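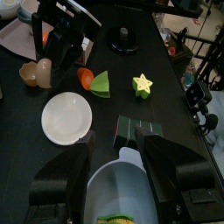 Play food and dishes from the mixed set, with the corn in the blue bowl.

Review: Bainbridge Mixed Play Kitchen Set
By Pauline Sedgwick
18 April 2026

I bought this set for the toddler room at our play center in Dukville, where the old box of pretend food had reached the point that most of it had teeth marks. We needed food and dishes together, in one purchase, and small enough to store on a shelf. The Bainbridge set was the one that fit the budget. We have been using it since August.

The food is the best part. The corn has raised kernels and a green husk, and children recognize it right away. The orange slice and the star fruit slice are also easy to tell apart by color and shape. I was not sure the star fruit would mean much to our group, but it gets picked up more often than the corn does. One boy uses it as a badge.

The eggshell halves are less successful. They look good, and the jagged edge on the one half is a nice detail. Small children want to close them and they don't stay closed. Ours get separated daily, and I have fished the same half out from under the radiator more than once. If you are buying for one child at home this will matter less.

The light-blue bowl and the round white plate are plain and have held up. The bowl is the right depth for the food in the set. The plate is a little shallow for carrying things across a room, so expect pieces on the floor. We wash everything by hand in warm soapy water and let it dry on a rack overnight. The maker says not to use a dishwasher and I have not tested that. 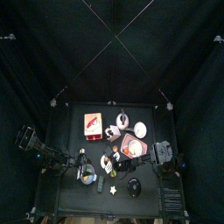
The cookware is sized for show more than for use. The kettle is small, and the pan is small too, with a short handle that fits a child's fist but leaves no space for a second hand. Two children cannot share it. My coworker Nipon Kaewsai, who has the older group, thinks the pan should have been made larger and the kettle left as is. I agree with him. You can fit one or two pieces of food in the pan and that is all.

The kettle gets the heaviest use of anything we own. Tea is poured from it all morning. The handle on top is dark and easy to see against the white body, and none of the children have needed to be shown how to hold it.

The pink tray was a pleasant surprise. I expected it to be flimsy. It takes a dish with something on it and still has room at the end for a smaller piece, and it gives the children a reason to serve food to someone. It has become the way snack orders arrive at the reading corner. I would buy a second tray if they were sold singly, but they are not. I asked the store in Ledasville and was told it only comes with the full set.

Storage is up to you. The set arrives in a cardboard carton that will not survive repeated opening. We moved everything to a lidded tub in the first week. The flat pieces go in first and the food goes on top.

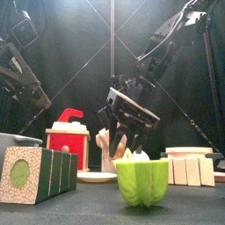

Color is something I have come to care about more than I expected. The lime-green bell pepper shows up well on a dark surface, and on a dark rug too. The block with the crackled cream front and the striped green side is another matter. I take it for watermelon, but Dean Dunmore at our center says melon, and the children mostly say cake. It is large compared to the other food and does not sit well on the plate. It stacks, though, and several of ours end up in the block area by the end of the day.

Wear so far is light. There are scuffs on the bottom of the pan and a scratch across the plate. Nothing has cracked apart from the eggs, which came that way on purpose. The colors have not faded, though our shelf is away from the window.

I paid for the set out of our regular supply money. I also looked at the Irkimar kitchen set, which has bigger pans but no tray and hardly any food. For a room of older children I would probably choose that one. For toddlers I would buy the Bainbridge again.

Good: easy to recognize food, strong colors, useful tray, kettle is a favorite.
Not so good: eggshell halves get lost, pan too small, tray not sold separately, poor carton.
Rating: 4 out of 5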